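Paloma Pettigrew
August 12, 2024

1/ OK so I finally canceled my Fliltard subscription and I need to tell somebody what that was like, because I have been stewing since lunch.

2/ I signed up in March for the free trial. 15 days, I thought, I'll make a couple of playlists and quit. You can guess how that went.

3/ The cancel button is under Billing, then Plan, then "Manage my journey." My journey! I'm paying for a music app, not hiking to Oregon.

4/ Then it asks why you're leaving. I picked "too expensive" and it offered me a MORE expensive plan with 2 extra months on the end. Who is that for??

5/ The chat guy was nice, I'll give them that. He said my account had 311 saved songs and did I really want to lose them. Yes sir. Almost all of them are the same sleepy piano stuff my sister put on there when she borrowed my login.

6/ Anyway I went back to Wirkora, which I had dropped last year over the ads. The ads are still there. One is for a mattress and it plays a rooster. At 6 am, on my bus, with bad headphones.

7/ But the search works! I typed half a title with a typo in it and got the song. Fliltard would have handed me a podcast.

8/ If you're canceling too, screenshot the last page. My neighbor didn't and got billed again - took her three emails to get it back.

9/ Next up is the gym. Pray for me.

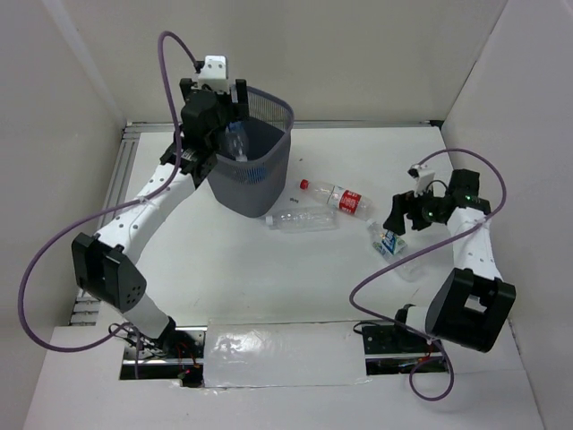

More from Paloma
- Stendum changed its checkout page again and I have notes
- I read 300 reviews of the Mertens kettle and bought a different one
- What to say when the phone company calls back

Print this thread | E-mail this thread

Contact | © 2024 Paloma Pettigrew | Back to top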